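Grestinance to release second album in June

Grestinance will release their second album, Sultana, in June, the band's label Mitell has announced. It follows a debut that came out on cassette only and sold out its run of 100 copies.

The new record has 15 tracks, most of them under three minutes. It was recorded at Famgate, a small studio above a carpet shop, with the whole band playing live in one room. Vocals and organ were added later.

The first single, Long Way Down the Stairs, is out now. The band describe it as the loudest thing on the album and say the second side is a good deal quieter, with two songs played on acoustic guitar and piano alone.

Sultana will be sold on vinyl and CD as well as download. Orders placed with the label in May 2022 come with a bonus disc of demos lasting up to 30 minutes.

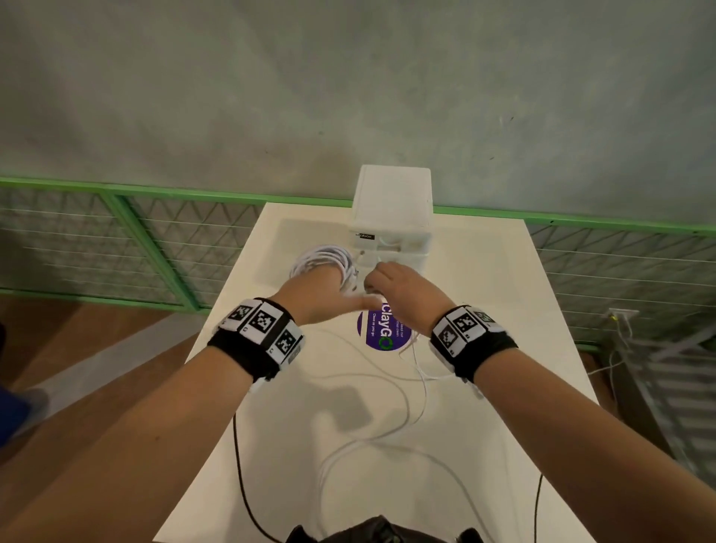
A short tour will follow the release, with dates to be confirmed by the label. The band will play the album in full at each show, and support acts will be local to each town.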